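Arstead Residents' Help Pages
Home and Storage

Cleaning a woven basket with a braided rim

Posted by Setiline Household, Sunday, October 29, 2023

We should be grateful for advice on an orange woven basket kept in our shared bathroom. Dust has settled in the braiding, and the basket has not been cleaned since May. May it be washed?

Nalleo Lettings Office

Brush it first with a soft, dry paintbrush, working along the twists. Follow with a cloth wrung out in lukewarm water and a little mild soap. Baskets should not be soaked, as the strands may swell and the colour may run. Leave it to dry for about 8 hours, away from radiators. The corner seams hold the most dust and should be brushed a second time.

Yaman House Desk

Vacuum it.

Arstead Stores

We agree with the advice on brushing. Please test the damp cloth on the base before treating the sides. The open lattice may be brushed from the inside outwards.

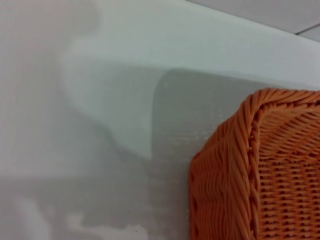 Corner of an orange basket, with braided rim and seam.

Any strand that has lifted should be tucked back under its neighbour and must not be cut.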